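OK, a thread on the ten thousand steps thing, because my work has signed up for another step challenge and I have been told my attitude is a problem.

The challenge is run through an app called Zastix. You get points, the points become badges, and the badges become nothing. Forty bucks off a Gakmont water bottle if your team wins. The bottle costs 100.

As far as I can find, the ten thousand figure goes back to a pedometer sold in Japan in the 1960s. It was a product name first. The research came decades later and mostly had to deal with a number people already believed in.

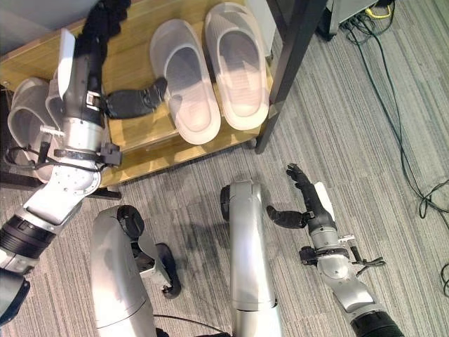 And I'm not saying walking is bad. Walking is great. I walk to the train, I walk to the shops. My gripe is with a round number being passed off as medicine.

Last Tuesday my phone said 2959 steps. My watch, same day, same legs, had a different opinion and I'm not going to tell you which one I entered.

Girish Tiwari on our team got 92 points for a day he spent driving to Udton and back. Bumpy road. He didn't even cheat, he just had the thing on his wrist. 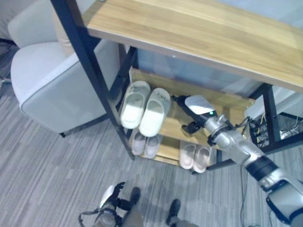 Which brings me to the bit that really bugs me. HR sent around a slide saying the last challenge "improved wellbeing across the organisation". I asked how they measured it. They'd counted how many people opened the app.

Vandana Dixit asked what happens if you swim, or use a wheelchair, or have a crook knee. Answer: there's a conversion table. I've seen the table. Vacuuming is worth more than swimming. I would love to meet the author of that table.

Also who gets the data? The privacy policy says "trusted partners". I read it twice and couldn't find one partner named. 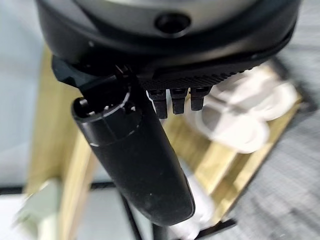

Close-up, black on black.

A few of you are asking what I'd do instead. Longer lunch break. Let people go outside in it. Somewhere decent to lock a bike. Costs more than an app, I suppose.

Senan Duggan has replied to say his team at Kushwaha loved theirs and everyone got fitter. Could be! How do you know, though? Did anyone check in February, once it had finished?

Anyway I've been put down as team captain. Muting this now.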